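Evening Desk Clerk, Clindent Dental, Ovthorpe

Part-time, 20 hours a week. We want someone calm who can spell "periodontal" and has made peace with hold music, having picked ours.

You'll book visits, send bills and find the file of a man who is sure he was here in August. He was not.
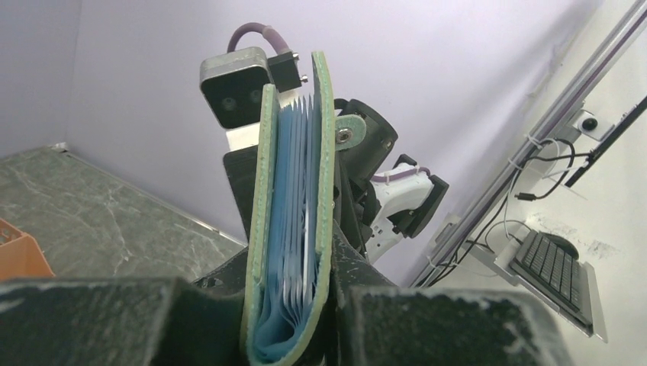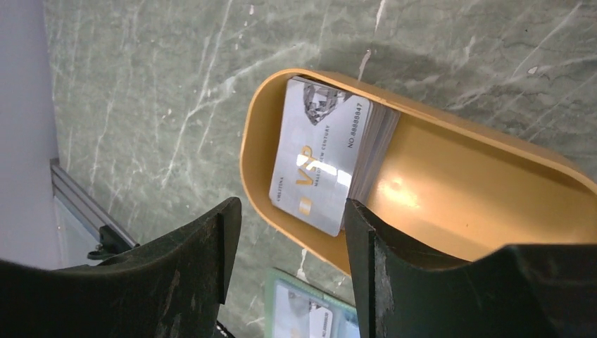 Card holder and tray, front desk.

Pay is fair. Coffee is free and tastes it. Candy is banned on the premises, a rule enforced mainly by the people eating it in the supply closet.

Send one page, no headshots, to Orathai Kongkaew by October 29, 2022. Last time we got 87 letters, and Orathai read them all.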